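# Projet Trimholm — rapport d'avancement, mars

À l'attention de Mme Helju Stankevičius, Fovix

**Rédaction :** Shobha Bangera, équipe planification

## Travail réalisé

Pendant cette période nous avons terminé le passage du planificateur vers la version 2 du module Nuvley. Tous les essais de ce rapport sont faits en simulation, dans la cuisine à évier gris foncé. Le jeu de tests contient maintenant 248 configurations de départ, enregistrées avec leur graine aléatoire.

Le premier point concerne les objets placés au fond de l'évier, contre la paroi. Le robinet noir réduit l'espace libre pour l'approche, et l'ancien planificateur proposait souvent une trajectoire trop proche du bec.
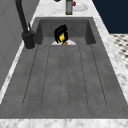 *Figure 1 — Configuration de test simulée : figurine au fond de l'évier, robinet à gauche.*

Nous avons ajouté une marge de sécurité variable autour du robinet. Le taux de trajectoires valides est à présent de 93 %. Le temps de calcul a un peu augmenté, ce que nous jugeons acceptable à ce stade.

## Perception

Le deuxième point est l'estimation de pose pour un petit aliment posé dans un bol blanc. La segmentation confondait parfois le bord du bol avec le marbre clair du plan de travail.
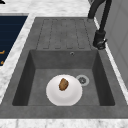

Nous avons donc réentraîné le modèle avec des éclairages plus variés. Le contour du bol est mieux séparé, mais la hauteur de l'aliment reste sous-estimée dans plusieurs cas. La correction est en cours de revue.

## Difficultés et suite

Deux problèmes restent ouverts :

- les collisions avec le rebord de l'évier ne sont pas toujours signalées dans le journal ;
- l'outil de relecture Mahmoud perd la synchronisation quand un essai est interrompu.

Pour avril, nous prévoyons de corriger le journal en premier, puis de relancer le jeu complet. Nous demandons aussi votre accord pour prolonger l'accès au serveur de calcul jusqu'à la fin de mai.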